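Suche Suchbegriff eingeben Suchen

Was kostet ein gefaltetes Handtuch?

Wer einen Roboterarm für die Wäsche kaufen will, rechnet meistens zuerst den Arm. Das ist verständlich, aber es ist der kleinere Teil der Arbeit. Bei Garba, einer Wäscherei für Pensionen und kleine Hotels, hat man im August mit der Planung begonnen und seitdem drei Fassungen des Budgets geschrieben. Ich durfte alle drei lesen.

Die erste Fassung hatte eine einzige Seite. Darauf standen der Arm, der Greifer und eine Summe für den Transport. Die zweite war schon ehrlicher: Es kamen die Kamera dazu, ein Stativ, Kabel, Ersatzfinger für den Greifer und die Stunden der Mitarbeiter, die das System einlernen. Erst in der dritten Fassung steht, was man von der Maschine überhaupt verlangt. Ich glaube, diese Reihenfolge ist sehr häufig, und sie ist teuer.

Frottee ist für eine Anschaffung ein unangenehmes Material. Ein Karton hat feste Kanten, ein Handtuch hat Kanten, die sich wellen. Liegt es mehrfach gefaltet auf dem Tisch, dann sind die Lagen rechts zu einem Stapel geworden, aber die oberste macht am Rand noch einen kleinen Bogen. Darf das so bleiben? Für den Schrank zu Hause sicher. Für ein Hotel muss jemand diese Frage schriftlich beantworten, bevor man Angebote einholt.

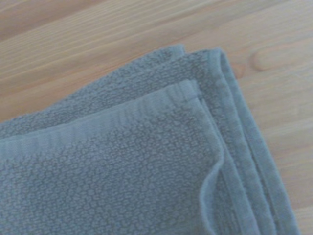

Irnivero sieht das anders: Wer zuerst die perfekte Falte definiere, der kaufe niemals etwas. Man solle einen Arm mieten, 35 Tage lang die eigene Wäsche falten lassen und danach entscheiden, welche Qualität man wirklich brauche. Das Lastenheft schreibe sich dann leichter.

Ich finde diesen Einwand nicht falsch. Die Miete hat nur einen Nachteil – sie verführt dazu, den Arbeitsplatz provisorisch zu lassen. Der Tisch stammt dann aus dem Lager, das Licht ist zufällig, und am Ende vergleicht man zwei Geräte unter verschiedenen Bedingungen. Bei Garba hat man deshalb für den Platz selbst einen eigenen Posten angelegt, mit bis zu 2.000 Euro. Darin sind der Tisch, die Beleuchtung und die Halterung der Kamera enthalten.

Auch die Zeit gehört in den Plan. Garba rechnet mit 252 Arbeitstagen im Jahr und hat 27 davon für Versuche, Wartung und Umbau reserviert. Das erscheint auf den ersten Blick viel. Wer aber mit null Tagen plant, der bezahlt sie später trotzdem, nur ohne eigene Zeile in der Tabelle.

Im Angebot von Janwood fand ich eine gute Gewohnheit, die ich anderen Anbietern empfehlen würde. Jeder Arbeitsschritt hat dort einen eigenen Preis: greifen, anheben, ablegen, falten. Der Käufer erkennt so, wofür er zahlt, und kann einen Schritt vorerst bei den Menschen lassen. Beim Greifen hält der Arm das Tuch nur an einer Ecke, während der Rest flach auf der Platte liegt. Schon dafür braucht es passende Finger und eine Kamera, die den Tisch im Blick hat.
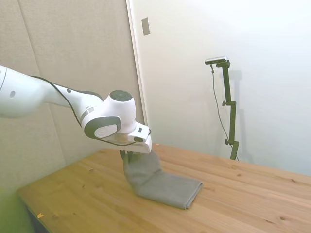 Das Falten selbst ist bei Janwood der teuerste Posten, und Garba will ihn erst in einer zweiten Stufe bestellen. Bis dahin soll der Arm die Tücher nur aufnehmen und geordnet hinlegen. Im Budget bleibt die zweite Stufe als Option stehen, mit einem festen Preis und einer Frist, bis zu der er gilt. Über die Länge dieser Frist wird noch verhandelt, ebenso darüber, wer die Ersatzfinger bezahlt, wenn sie in der Probezeit verschleißen.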